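May 20, 2022

My water bill for the spring quarter is $1,686. I live alone. I own one bathtub and I'm a shower person. A thread.

For anyone who hasn't had the pleasure: Flovdale handed its water billing to a company called Priltura last November. We all got a postcard with a smiling droplet on it. The droplet was wearing a headset. I should have moved then.

My usual bill is low enough that I've never had feelings about it. I pay it, I forget it, I go on drinking the stuff. This is the relationship I want with a utility.

So I opened the new one standing at the counter, coffee in hand, and read it the way you read a menu in an airport.

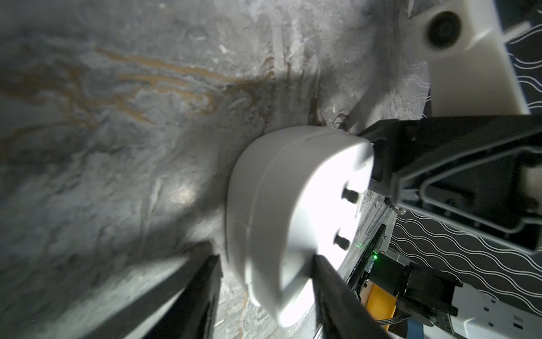

First theory: leak. Everybody's first theory is leak. My sister's was leak, my dentist's was leak, the guy at the hardware store didn't even let me finish the sentence.

The test for a leaky toilet is food coloring in the tank. You wait a while and see if the bowl changes color. All I had was green, left over from a cake I'd rather not discuss. The bowl stayed clear. The inside of the tank will be green until I die.

Second test: shut everything off, go out to the curb, lift the lid on the meter box and see if the little dial is moving. It wasn't. There was a toad in there, also not moving, and the two of us looked at each other for longer than I'd like.

So I had a still dial, a clean bowl and a calm toad. Time to call.

Priltura's hold music is the first part of a song. You never get to the rest. Just as it's about to go somewhere, the droplet (I assume it's the droplet) cuts in to say my call matters, and then we start over.

I was on hold for 59 minutes. I did the dishes. I felt guilty about doing the dishes. I did them with a trickle, like a Victorian.

The person who picked up was very nice, and I want that on the record, as none of this was her fault. She asked if I'd filled a pool. I said I don't have a pool. She asked if I was sure.

I said I'd go and check.

She then asked if I'd had "guests." I'd like to meet the guests who could do this. I'd like to know what they were washing.

Anyway, she read me my meter number so we could be certain we were talking about the same meter, and reader, we were not talking about the same meter.

She had me down as 36 Maldonado Street. I live at 36 Maldonado Court. These are different places. One of them is a small brick house with a toad. The other one is a car wash.

I've been paying for a car wash.

To be fair to Priltura, I hadn't paid it yet. To be less fair to Priltura, the car wash had apparently been getting my bill, and I'm told they'd paid it promptly, with what I imagine was great joy.

You'd think that would be the end. Two addresses, two bills, swap them over. I could do it with a pencil. But an account "in dispute" can't be edited, and mine went into dispute the moment I said the word car wash out loud.

To get it out of dispute, I need a form. The form is on the website. The website wants the account number. My account number now brings up the car wash. I know what plan they're on. I know their autopay date. I feel we're close.

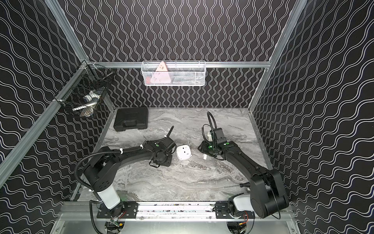

White mesh basket, pink triangle, more wavy lines than I'd have picked.

So I went to city hall in person, like it was the past. City hall was lovely. City hall has a fern. City hall can't do anything about water, and gave me a postcard with a droplet on it.

While I was there I did ask how you'd normally catch this kind of thing, and the clerk said the old system flagged any bill that jumped way over the year before. I asked about the new system. She looked at the fern.

A neighbor up the road tells me her bill came with a reading of 2,913 and no unit. Gallons? Cubic feet? Days? She called to ask and was told it was "the current value." She has decided to think of it as a score.

Some practical stuff, so this isn't all complaining:

Go out and write down the number on your meter when your bill comes. Take your phone, because the dial is tiny and the lid is filthy. Wear gloves. Greet the toad.

Check the service address, which on our bills is in the small gray print on the back. The mailing address on the front can be perfectly right while the one on the back belongs to a business with foam brushes.

When they give you a case number, ask them to read it back. Mine had a letter O in it that was a zero. That was a whole second call.

And don't pay the wrong one "just to keep things moving." The nice woman told me very quietly that refunds are a different department, and the way she said it, I didn't ask where.

Current status: the form has been received. I got an email saying so, addressed to Dear Car Wash.

I wrote back and asked for the deluxe with wax.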